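**Grosano Demonstration Bay – Weekly Inspection, Handheld Gripper Station**
Date: February 9, 2021
Task set: Wuleck, pouch and cup

**Before the session**

- [x] Table stable, no rocking under forearm load.
- [x] Cover sheet flat at the working edge. *Comment: replace when creased; folds catch the fingertips.*
- [x] Both grippers open and close through full travel, 5 cycles each.
- [ ] Marker plates tight on both grippers. *Comment: right plate shifted slightly under finger pressure. Retighten before next use.*
- [x] Glassware free of chips. *Comment: a cup with any rim damage is to be withdrawn.*

**During the session**

- [x] Sleeves clear of moving parts, no rings or bracelets.
- [x] Closing force limit set on both sides before glass is handled.
- [x] Operator rest break taken after 2 recording blocks.
- [ ] Cables clear of the wrists. *Comment: the slack behind each gripper must leave the hands free to turn. Strain relief to be reviewed with Partanen.* 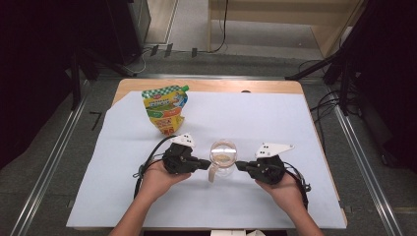 Demonstrators shall approach glass slowly and from both sides – a one-sided push can tip the cup. Pouches shall remain capped throughout.

**After the session**

- [x] Grippers powered down and returned to the rack.
- [x] Episode log closed at 1,758.
- [ ] Floor cables secured outside the walkway. *Comment: open since December.*

Result: passed with three open items. Re-inspection required before the Zoltau task set begins.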